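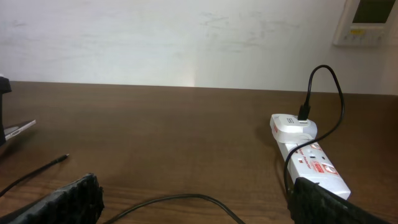 Grey marks on off-white wall behind desk – clean or repaint?

Asked Monday, December 18, 2023

Matt emulsion, painted in May. The smudges sit just above the table where the power strip and charger cable live. A damp cloth only spreads them.

2 answers

Unplug the strip and move it first. Dry sponge, then weak washing-up liquid, wrung well out. Leave 50 minutes before judging. Matt goes shiny if rubbed hard – test low down.

Just paint it. Firnomberg do a wipeable one, I used it in our hall. Clip the cables to the table edge as well.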